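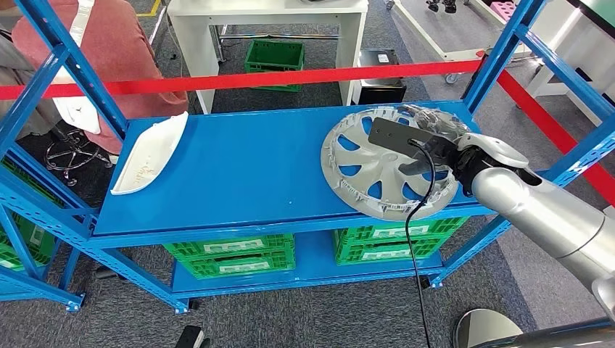 Shelf height is the first thing to settle before anyone orders more slotted uprights for trim parts. Wheel covers are awkward stock. They do not stack squarely, the clips around the rim catch on whatever lies beneath, and the spokes will not take pressure from above. On a flat blue top shelf, with the cover lying towards the front beam and one white curved part at the far end, there is plenty of room to turn a piece over and look at the clips. The green crates go on the level below, stacked, with the label panels to the front. Put loose covers down there as well and you lose the use of the crates, as the ones at the bottom cannot be got at.

On Palumbo's point about bay widths, quoted in part:

> We run the Trovgate bays at 900 between uprights and find
> that two crates side by side leave a gap too narrow to use
> and too wide to ignore. Would 1000 be better, or does the
> top shelf start to sag? We have braces at both ends but
> nothing along the back. Also, do you keep wheel covers in
> the crates or flat on the shelf? Ours come back with
> broken clips and we cannot tell at which stage it happens.

Taking these in order. We have both widths at Filulow, in millimetres as above. The 1000 bays hold trim without any sag that I can measure, but trim weighs very little. I would not put brake parts on the same shelf and expect the same result. The end braces stop the unit leaning sideways – they do nothing for the shelf itself. If you are worried about the middle, fit a stiffener under the front beam before you load it, as it is a tedious job afterwards.

Covers should lie flat, face up, one deep. If you must use crates, stand the covers on edge with card between them and put no more than 5 in a crate. The perforated sides are useful for seeing what is in there, but a clip will go through an opening and snap when the cover is lifted out. I suspect that is where yours are going.

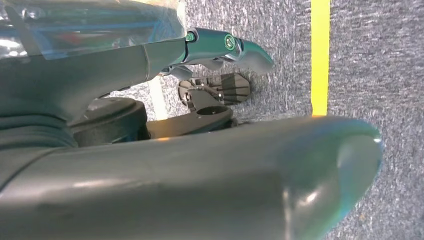
Damum Stores List, Issue 421

Continuing with labels, which several people asked about after the last issue. One label per crate, on the front panel, with the part number first and the description second. Do not write the quantity on it. The quantity changes and the label does not, and within a month the two disagree. Keep the count on the bay sheet.

For white plastic parts with moulded lettering, copy the lettering from the part and not from the delivery note. We had two batches in March where the note gave the left-hand number for both sides. If the lettering is too faint to read, rub a soft pencil over thin paper laid on top.

Bay sheets for the 900 units are unchanged. The sheet for the 1000 units has an extra column for the top shelf, and Trovgate should use that one if they change over.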